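Getting files off old 400K/800K floppies before the disks give up, what order would you do it in?

Posted in: Vintage hardware and emulation
Asked by ledesma_lc, Jun 7, 2022

Hello all! I've just brought home a compact Mac that I've wanted since I was at school and I'm over the moon with it. It boots, it chimes, the screen is a touch dim but perfectly steady. It also came with a shoebox of nearly 300 floppies, most of them with handwritten labels, and that's the bit I need help with.

Some of the disks are 400K, a lot are 800K, and a handful have the HD hole. I want to save everything I can as disk images so I can use them in an emulator, and then write a few back to fresh disks for the real machine. I've got a modern laptop and a USB floppy drive that I bought years ago for something else. It reads the HD ones happily enough. With the 800K ones it just tells me the disk isn't formatted and very kindly offers to format it for me (no thank you!).

So: is there any way to get the USB drive to read the 800K disks? If there isn't, should I use the old Mac itself, or buy one of those flux reading boards I keep seeing people rave about? And is there anything I ought to do before I put a disk that's been in a loft into a drive I'd be heartbroken to lose?

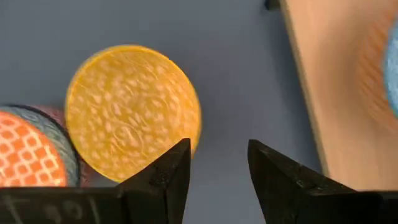 I do have some other bits to hand. There's an external 800K drive that came in the same box, a serial lead, and a Clidar board that a friend offered to lend me, although I've no idea whether it's any good for Mac disks. My desk is a bit of a jumble at the moment, and among the things on it is a glossy, golden-yellow disc with pale cream blotches and faint swirly raised lines, which I've been using to tell my piles apart: its side of the desk is "not tried yet", the other side is "tried and failed". If anybody has a better system than that I'd love to hear it, as I've already muddled the piles once. I'm comfortable with a screwdriver and fine with a command line, but I have never soldered anything and would like to keep it that way.

grillgate
Top contributor

What a lovely haul! Right, the bad news first and then it's all fun from there.

Your USB drive can't read the 800K disks and no driver or setting will change that. The old 400K and 800K Mac formats pack more data on the outer tracks than the inner ones, and they use an encoding (GCR) that the controller inside a USB floppy drive simply doesn't understand. The original Apple drives change their spin speed as the head moves across the disk. A USB drive turns at one speed and only knows how to talk to PC style disks. The HD ones work because Apple moved over to the same MFM encoding as everyone else for those. So keep the USB drive for the HD disks, it's perfectly good for that job, and say no every single time it offers to format something.

For the rest I'd go with the flux board, borrowed or bought. It doesn't try to make sense of the data as it reads. It records the timing of the magnetic changes and leaves the decoding to software on the laptop, so an ordinary PC floppy drive with its constant speed is fine. I've done several boxes this way and I still get a little thrill each time a directory listing pops up from a disk that hasn't been looked at in decades!

Here's the order I'd work in:

Slide the write protect tab so that the hole is open. Do it to every disk, before anything else, in one sitting.

Open the shutter with a fingertip and turn the hub slowly so you can see the surface all the way round, both sides. You're looking for cloudy patches, white or grey specks (mould) or rings where the coating has gone. Anything like that goes in its own bag and doesn't go near a drive yet.

Read a disk that you don't care about first. Then take the head out of suspicion by cleaning it with isopropyl on a swab, gently, with the drive unplugged.

Read the clean looking disks next. Take five revolutions per track if your software lets you choose, and keep the raw flux file as well as the decoded image. The raw files are bigger but storage is cheap, and you can decode them again later if the software improves.

Leave the labels on, and photograph them. You'll want the handwriting later, trust me.

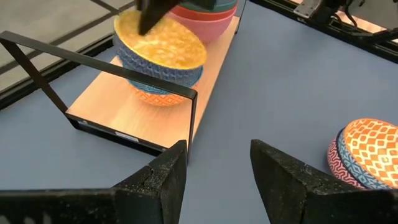
Clean the head again after any disk that squeals, and stop the disk straight away if it does. A squeal usually means the coating is shedding or the surface is sticky, and whatever comes off will scratch the next disk you put in. I check after every 9 or so anyway, even when they're all behaving.

When you decode, you'll want raw sector images for most emulators. 400K disks are single sided, so tell the software that, otherwise it'll report a whole side of errors and give you a fright. An 800K image should come out at exactly 819,200 bytes and a 400K one at 409,600. If the size is wrong, something has been skipped or a header has been added.

As for the Clidar, I haven't used one myself. Ask your friend which firmware is on it and whether the software has a Mac GCR decoder. If it can save raw flux at all then you're in business, as you can decode with a different program.

Oh, and your piles! I write a number on a small removable sticker, put it on the disk, and use the same number as the file name. One text file with a line per disk. Then it doesn't matter if the cat gets at them.

prirnodik

You can just use the old mac, thats what I did. Disk Copy 4.2 makes images of 400K and 800K disks no problem. Then copy them to an HD floppy and read that on the laptop. Only works if your mac has the SuperDrive though, the earlier ones only do 800K so you would be stuck. Which model is it?

Also Disk Copy 4.2 images have an 84 byte header at the front so the size won't match what grillgate says. Most emulators cope with it, some don't.

Took me ages but I only had 50 disks.

slowserial

Adding to both of these, as I love this sort of job and the serial lead has been overlooked!

If the Mac turns out to have only the 800K drive, you can still get images across with a terminal program at each end. You need a null modem adaptor or the right cable for the laptop end, a USB serial adaptor, and some patience. ZMODEM is lovely if your terminal program has it, and XMODEM will do if it hasn't. Encode the files as MacBinary before you send them, or the resource fork gets lost and your applications arrive as useless stubs. Disk Copy images keep everything inside the data fork, so they're safer to send, but I'd still use MacBinary out of habit. Start at 9600 and go up from there once you've had one clean transfer.

I'd agree with grillgate that 300 disks is too many to do like this. Where it's great is for going the other way. Once you've got your images tidied up, send the ones you want to the Mac, write them out with Disk Copy to real 800K disks, and you've got working floppies in the correct format without any extra hardware. Use proper double density disks for this. HD disks with tape over the hole will often seem to work and then fade on you within months.

One more thing about that external 800K drive. If it's been sitting, the grease on the eject mechanism has very likely gone hard, and a disk will go in beautifully and then refuse to come out. Please don't pull it! The shutter can catch on the upper head and tear it off, and that's the end of the drive. Take the lid off, clean the old grease away from the sliding plates with isopropyl, and put a tiny smear of light lithium grease back on. Work the carriage by hand until it drops and lifts freely. No soldering needed, just a screwdriver and an afternoon. I did mine last October and it has ejected like new ever since. Check the small eject gear while you're in there too, as the plastic ones go brittle and lose teeth, and replacements are easy to find.

Do come back and tell us what was on the disks!

Comments

ledesma_lc: Thank you all so much, this is brilliant. It's a Plus, so 800K only. Write protect tabs are all done, and I'm asking about the Clidar firmware tonight. I've got the lid off the external drive and the grease is like candle wax, so I'm very glad I read that before putting anything in it!

grillgate: Good call. If you get odd errors on track 0 only, try a different drive before you blame the disk.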